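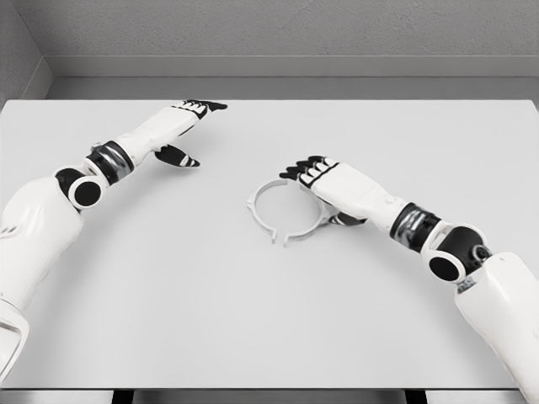 Moving the backup box off USB boot

The small machine in the hall closet handles backups for the two laptops and the desktop. Since I set it up it had been booting from a USB stick, with the data on an internal 2.5-inch drive. Last month the stick started throwing read errors at boot. The machine came up on the second or third try each time, so I let it go longer than I should have.

The obvious fix was to put the system on the internal drive and stop using the stick. The complication is that the firmware on this board only boots from the first SATA port, and the first port had the data drive on it. The second port was free but sits under the fan bracket, where a normal straight connector does not fit. A right-angle cable does. I bought one, moved the data drive to port two, and put a small SSD on port one.

Notes on the install, in the order I ran into things:

The installer saw both drives but named them in the opposite order from the ports. Check the serial number before writing anything. I had written both serials on a piece of tape on the lid, which saved me opening the case again.

The old system mounted the data drive by device name. After the swap that name pointed at the SSD, so the first backup job failed with a missing path. I changed the entry to use the UUID and added the nofail option. Without nofail the machine stops at an emergency prompt when the drive is absent, and with no display attached you only find out that it does not answer on the network.

There is a second half to that. If the drive is absent and the boot continues, the backup job will write into the empty mount folder on the system disk until it is full. I now keep the folder read-only for everyone when nothing is mounted on it (chattr +i on the bare folder, before mounting). The job then fails at once and logs it.

The SSH host keys changed with the new install, so all three clients refused to connect. I copied the old keys over from the stick. It was still readable that evening, on the third try.

Raimonds Kazlauskienė asked in January, under the post on wake-on-LAN, why I do not put the system and data on one large drive and skip all this. It would work. I prefer to be able to wipe the system without thinking about the data, and the SSD was already in a drawer.

Boot time from power button to SSH login went from 85 seconds to 6 seconds less than half of that. Most of what remains is the firmware waiting for a keyboard. There is a setting for this and it has no effect on this board. I tried it with fast boot on and off.

Power draw at idle did not change by an amount my meter can show. The fan runs the same. The right-angle cable does press slightly on the fan bracket, and I have put a strip of felt there – it may not be needed.

The restore test was a folder of 2,000 small files from the desktop, pulled back to one of the laptops and compared by checksum. All matched. I also restored one large disk image, which matched as well, but took long enough that I suspect the laptop's Wi-Fi and will repeat it over a cable.

Still open: the nightly report mail. The old install used a mail relay script that Marthinus Mokoena posted years ago, and it depends on a package that the current release has dropped. For now the report goes to a text file that I read when I remember to. I would like something that sends a message only on failure – plus one message a week so that I know the sender itself still works.

The stick is in the drawer where the SSD was. I will keep it until the mail is sorted out and then throw it away.

Posted 21 February 2023 in: home server, backups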